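4. What the box does before anything goes in it

Most writing on household packing begins with the contents. The books are sorted, the plates are wrapped, the winter coats are folded, and then at some point a box appears, open and upright, ready to receive them. In the guides that our participants had been given by the moving firm Ustirent, the box is treated as finished from the first page. The drawings show a square thing with four flaps standing neatly out to the sides. We do not believe in this box. It did not show up in the homes we visited, and I doubt that it shows up in many others.

The claim we want to test in this section is a modest one, and it comes from Chala's earlier work on storage rooms. She argued that a cardboard box should be treated as a tool with its own learning curve, and that people who pack badly are often people who never got the box to stand properly in the first place. When I first read this I thought it was overstated. A box is a box. After going through our session notes I am less sure, though I still think parts of the argument claim more than they can show.

4.1 Flaps

The flaps are where the trouble starts. Manuals tell the reader to fold the short flaps first and the long flaps over them, and to tape the seam. They say very little about what the flaps are doing in the meantime. In practice a carton that has been stored flat has opinions about its own shape. Its creases want to go back to where they were, and a flap that has been bent once along the wrong line will go on bending there. Aaltonen calls this the "memory" of the board. I dislike the word, which suggests more than a fold in some paper, but I have not found a better one and so it stays in our coding sheet.

Figure 3 is useful because the carton in it is so unlike the one in the manuals. It lies tipped with its open side to the front, and the flaps do not agree with one another. One is folded across the upper edge with a crease in plain sight, and a larger one spreads out onto the work surface.
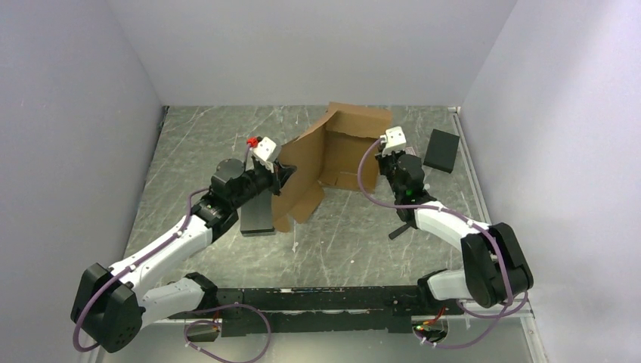
Lauri Rissanen
Figure 3. Open cardboard box, tipped toward the front, on a gray veined surface.

A reader trained on the usual drawings would call this a box that is not ready. We coded it at first as "unformed," and two of us objected. Cao's point was that a tipped box is a perfectly good way to load certain things, such as framed pictures or a stack of trays, which can be slid in from the side instead of lowered from above. Lahtinen's point was narrower: our code assumed we knew what the person wanted the box to become. From a single still we could not know that. We dropped "unformed" and used "open, on its side," a dull label which at least does not pretend to read minds.

This matters for the larger argument. If we call every box that is not upright a failure, then we will of course find that people fail with boxes, and the finding will tell us mainly about our own labels. I suspect that something like this has happened in several of the older studies, including the one by Chala that we are building on. Her count of "poorly set up" containers takes in anything that was not square and closed at the bottom when the observer walked in. By that measure my own hall closet has been a disaster for years.

4.2 The tipped box as a method

Once we stopped treating the position as a mistake, we began to notice how often it was mentioned in the interviews. Participants described laying a carton on its side to fold the bottom, to check the tape, to get a long object in, or to keep the thing from falling over while they went to find the scissors. One woman, packing up her mother's kitchen in February, said she did all her baking sheets that way and had never thought of it as wrong until we asked. I regret the question. It was leading, and her answer should be read with that in mind.

There is a cost to the method. With the opening toward the packer, the lowest flap lies in the path of whatever is being slid inside. Participants complained about this flap more than any other. It lifts and catches on the edge of a tray, and it gets pushed in with the load and has to be fished out again. The common fix was to bend it back hard, past its crease, so that it stayed down. Others held it with a knee or a forearm. The Gusto packing guide recommends a strip of tape, pulled off at the end. We tried this ourselves and it took the top layer of paper with it, which the guide does not mention.

Whether any of this saves time is another question. Aaltonen believes that it does for flat objects. Her figures come from an office trial in which the same 2 people packed the same trays all afternoon, and by the end of it they would have been quick at nearly any method. I would not lean on them.

4.3 Hard surfaces and soft ones

A short note on where the box is placed. The Sorton handbook, still the most widely copied of its kind, says to pack on the floor. It gives no source. Our participants used floors, beds, kitchen counters and, in one case, an ironing board - a choice she defended at some length. On a bed the bottom of a carton sags and the flaps will not lie flat, so that people tended to tape it crooked. On a hard and level surface the flaps can at least be spread out and seen, as with the large one in Figure 3. The drawback is that a carton on a smooth counter slides when pushed from one end, and several people ended up bracing it against a wall.

We had hoped to say something firmer about surface and tape seams. The notes do not allow it. The people who worked on beds were also, for the most part, the people who were packing late at night and in a hurry, and I cannot pull these two things apart with the material we have. Lahtinen thinks a second round of visits would settle it. I think a second round would give us more crooked seams and the same argument, but we have agreed to try it with the spare cartons left over from the Ustirent homes, stored flat until then, and with the flap codes revised as described in 4.1.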